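What the mud snails were up to at Clindden

I picked the estuary at Clindden for my project because it's a short bus ride and, well, I like mud. The question was pretty simple: do mud snails bunch up near the seagrass, or are they just everywhere?

I marked out 11 plots between the Preta boat ramp and the creek mouth and visited each one at low tide. The best plot had 89 snails in it! My favourite was plot 3 though - hardly any snails, but heaps of little crabs (and it ate my left boot).

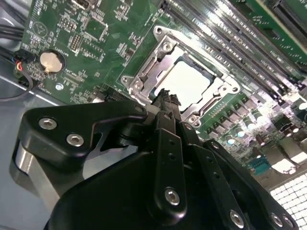 Results

Plots beside the seagrass had more snails than the bare ones, except near the creek, where the numbers were all over the place. I reckon fresh water has something to do with it, but I didn't measure salt so I can't really say.

What I'd change

I'd go back in May when it's cooler, and add the Soler side of the channel. Wading birds feed there - up to 200 at a time - and they must be eating something.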